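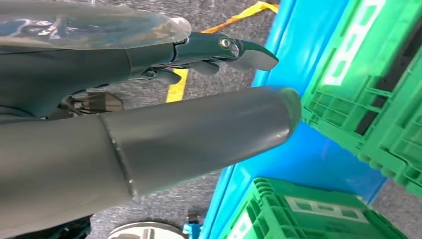

*Crates on the blue surface, arm and hand over the edge. Floor tape behind.*

Workshop tips, February batch. This one's all buying and budgeting for an arm cell, because three people asked me the same week and I'm tired of typing it out. Small shops, one arm, crates in and crates out. Big plants have their own people for this.

**Before you ask for a quote**

- Write down the job in one sentence. "Move full crates from table to cart." If it takes a paragraph you're pricing two machines.
- Measure your crates. All of them, old ones too. Two suppliers' crates that look the same from across the room can be off enough at the rim to matter.
- Weigh a full one. Then weigh a badly filled one, heavy at one end. Give the vendor both numbers.
- Slotted walls are a pain for suction. Fingers want a rim or a handle hole. Say which kind you have in the first email, send a close-up.
- Count cycles per hour on a slow shift and on a busy one. Buy for the busy one unless it only happens at Christmas.

**The hand costs more than you think**

Everyone budgets for the arm. Then the hand quote shows up. We had the arm at Skoltico's price and thought we were done, and the multi-finger hand came in at well over half of that again.

- Do you need fingers? If it's only ever one crate, same way up, a plain two-jaw gripper is cheaper and you can fix it yourself. Fingers are for mixed stuff.
- Ask what a single replacement finger costs. Get it in writing. Ask how long shipping takes.
- Ask for the screw sizes. Buy a bag of spares on day one. Small screws near the knuckles are the kind that go missing, and they cost nothing.
- Bracket between arm and hand: often NOT in either quote. Both sides assume the other one has it. Ours from Melnychuk was 300 dollars, made to order, and held us up longer than the arm did.
- Weight of hand + bracket comes off your payload. Do the subtraction before you order, not after like me.

**Covers and guards**

Clear plastic over a moving part is nice, you can see what's going on without taking anything off. Scratches though. Wipe with a damp soft cloth, no paper towels, no window spray unless the maker says ok. Budget one spare cover. If you have to pick between clear and solid for the same price I'd go clear for the first year, while you're still learning what it bumps into.

**Cables and connectors**

- Buy the longer cable. Always.
- Keep one spare of every connector in a labeled bag, taped inside the cabinet door. The connector that fails will be the one with a lead time.
- Photograph each plug before you pull it. Sounds dumb. Do it.
- Leave slack at the joints, then run the arm through its full reach by hand or at crawl speed and look for anything pulling tight.

**Floor and table**

Cheap part, gets forgotten, so put it on the sheet anyway.

- Floor tape. On carpet it lifts and goes wavy at the edges, especially where carts roll. Press it down with a wallpaper roller, and budget to redo it. On sealed concrete it lasts a lot longer.
- Tape marks where people stop walking. It doesn't stop anybody. If your risk assesment says fence or scanner then that's a line in the budget, a big one.
- Table top in a strong color that isn't your crate color. Helps a camera, helps people too.
- Table has to not move. Bolt it, or stops on the legs. An arm repeats beautifully to a spot where the table used to be.
- Leave a gap between crates that's wider than the fingers plus a bit. Sounds obvious, we didnt.

**A rough sheet to copy**

Fill in your own numbers, mine will be out of date.

| Line | Asked for? | Notes |
|---|---|---|
| Arm + controller | | check what's in the box |
| Hand or gripper | | price of one finger |
| Bracket / adapter | | who supplies it?? |
| Spare cover | | |
| Cables, connectors, spares bag | | longer ones |
| Safety: assessment, fence or scanner | | don't guess |
| Table, bolts, floor tape | | |
| Setup days | | see below |
| Training, two people minimum | | |
| Freight | | both directions for returns |

Small stuff (tape, bolts, bags, cloths, labels, two extra cables, the good screwdriver set) came to $1484 for us. I had written down "misc" with no number next to it. Put a number.

**Setup days**

Godia quoted us 4 days on site. That covered their part. Our own time was roughly double, mostly emptying the corner, moving an outlet and arguing over where the cart goes. Antonina Yatsenko does our books and she now makes me put staff hours on every equipment request. Fair enough. Annoying.

Also: setup week is a bad production week. Plan low output, tell customers early.

**Rent first?**

If you can, yes. Travavlow let us have a unit for 28 days and took part of the fee off the purchase. Things to pin down:

- who pays if the hand breaks during the rental
- is it the same model you'd be buying or last year's
- do you keep the programs
- who does pickup, and do they need a dock

Run your worst crates on it. Cracked rims, labels peeling, overfilled. Everybody demos with the clean ones.

**Used gear**

Ihor Sydorenko bought his arm used and he's happy with it. His list, copied off a text message:

- hours on the controller, photo of the screen
- listen to every joint at slow speed
- look for oil at the seams
- does the teach pendant come with it
- can you still buy software updates
- no manual, no deal

I'd add: take your own crate with you. Sellers don't mind.

**After it's in**

- Ten minutes at start of shift: look at fingers, screws, cover, cables, tape. Same order every time.
- Log every stop, even silly ones. One line each. After a month you'll know what spare to buy next.
- Keep the old hand truck. You'll want it the day the arm's down.
- Put the service phone number on the cabinet in big letters.

Next batch is dust extraction, if I get the shop vac back.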